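Salthorpe Community Lending Rooms
Soft furnishings and lounge safety checklist, with comments

Round done by: Mared Lloyd
Second pair of eyes: Renato Tan
Rooms covered: front lounge, reading corner, upstairs landing, Dalen room
Started: Monday, 9.30 am

Mared's opening comment: I do love this round. It's the one time I get to sit in every seat in the building and call it work! Comments are under each item, and anything marked ACTION goes on the board by the kettle. Please read them even if your room passed, there are some good ideas in here.

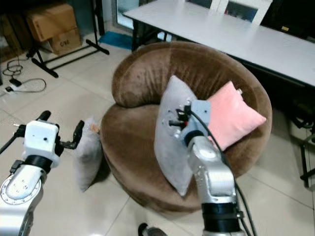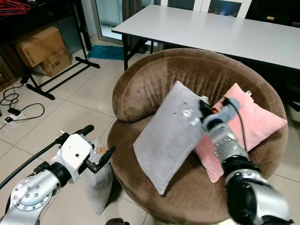 The round brown armchair with its grey and pink cushions. See items 1 to 4.

SECTION A: SEATING

1. Frame firm, no rocking or creaking when sat in
PASS, all rooms. The brown tub chair is a beauty to sit in and doesn't shift at all. The two uprights on the landing used to click when you leaned back, and Benedikt Oltmanns has tightened them so well that I had to check I'd got the right chairs. Thank you Benedikt!

2. Seams and piping sound, no filling showing
PASS, with one comment. The footstool in the Dalen room has a thread working free on the underside. Snip it, don't pull it.
ACTION: Renato, small scissors, top drawer.

3. Fire label present and readable on each upholstered item
PASS in the front lounge and reading corner. On the landing, one label has faded to almost nothing. I could make out the word "resistant" with a torch, but that isn't good enough for the insurers.
ACTION: Eluned Pritchard to find the paperwork. If it can't be found the chair comes out of use.

4. Loose cushions clean, zips closed, kept off the floor
PASS, except for the light grey cushion standing on the floor beside the brown chair. Velvety covers pick up every crumb, so go over them with the soft brush head, in one direction, before the hoover goes away. It takes hardly any time and they come up lovely. Spare covers are in the blue tub and there are plenty.

5. Seats at least 225 mm clear of any heater
FAIL, reading corner. Someone has cosied the wicker seat right up to the panel heater. I understand completely, it's the best spot in the building in winter, but it has to move. Done while I was there. I've put a strip of tape on the skirting so we can all see where the line is.

SECTION B: FLOORS AND WALKWAYS

6. Hard floors dry, no loose or lifted edges
PASS. Renato tried the non-slip test on the front step in his smartest shoes and stayed upright, so full marks to the new cleaner.

7. Rugs flat, with gripper underlay
PASS downstairs. The landing rug has one curled corner.
ACTION: turn it round and weigh the corner down overnight. If it's still curling by the next round, it goes to the charity shop with our blessing.

8. Clear route to both exits, wide enough for a wheelchair
PASS. We walked it with Refugio Montes, who uses a chair and has a much better eye for this than I do. He got through everywhere but asked for the leaflet stand to go on the other wall, where he can reach the top row. What a good idea! Moved.

SECTION C: ELECTRICS AND LIGHTING

9. Lamps and leads in date, no trailing cables
FAIL by the brown armchair, where black cables lie tangled on the tiles. Otherwise a pass, one comment. The Jesix reading lamp has a lead that only just reaches the socket and is stretched tight.
ACTION: move the lamp, not an extension lead please.

10. Smoke alarms tested
PASS. All sounded. Apologies to the Welsh conversation group, who carried on splendidly.

11. Emergency light on stairs
PASS. Switched the supply off at the board and it came on straight away.

12. Router cupboard ventilated
FAIL. The Lesatel box was warm and had a stack of old newsletters on top of it. Newsletters are now in the recycling, apart from one copy of each for Eluned's archive.

SECTION D: BLINDS, SHELVES AND STORAGE

13. Blind cords secured on cleats
PASS in all rooms, including the Dalen room, which failed last time. Very pleased!

14. Tall shelves fixed to wall
PASS. Gave each one a good tug. The board-game shelf holds 264 items according to Eluned's list, so keep the heavy boxes at the bottom.

15. Cleaning products locked away
PASS. Key is back on its hook.

ACTIONS STILL OPEN
Item 2, Renato, this week
Item 3, Eluned, before the landing is next used for reading group
Item 7, Mared
Item 9, Benedikt

Renato's comment: Agree with all of the above. Could we add a line next time for the coat hooks? Two are wobbling by the front door. I've also asked for 200 of the small felt pads, as the dining chairs are starting to mark the floor.

Mared: Yes to both. Coat hooks will be item 16. Next round is in May, and whoever wants to come along with me is very welcome. Bring a torch and wear socks you don't mind people seeing, as I'll be asking for shoes off on the rugs.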